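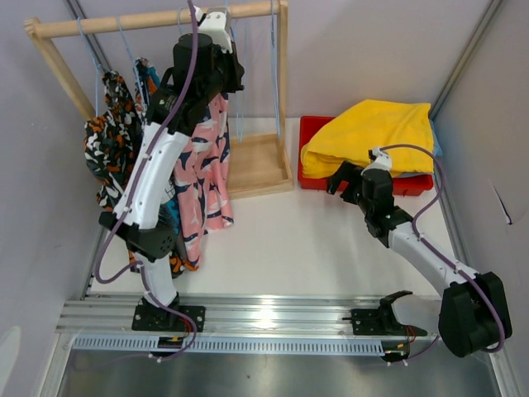 Taller compartido Gultarum
Acta de la reunión de octubre, 19:30

1. Acta anterior. Se aprueba con una corrección: el gasto en cableado fue de 292 euros. Falta un recibo.

2. Proyecto Timinard (dos brazos, ropa en perchero). El grupo pide 454 euros más para motores de muñeca. Varios asistentes preguntan qué se ha conseguido con lo gastado. Se responde que el brazo izquierdo llega a la barra del perchero y el derecho al cajón rojo de las telas. Consta en acta la objeción: llegar a un sitio es una cosa y colgar una prenda es otra, y de lo segundo no se han presentado datos.

Se discute el recorrido de los cables morados. El grupo considera suficientes las bridas; dos socios creen que el bucle junto al codo izquierdo acabará enganchándose en una percha. Sin acuerdo.

Se pide un registro de intentos, fallos incluidos, de unos 200 como mínimo. El grupo lo ve excesivo. Se mantiene la petición y se aplaza el gasto hasta tenerlo.

3. Oferta de Flestska para perfiles de aluminio. No incluye portes. Se pedirá otra.

4. Ruegos y preguntas. Sigue sin arreglarse el extractor.

Se levanta la sesión a las 20:50.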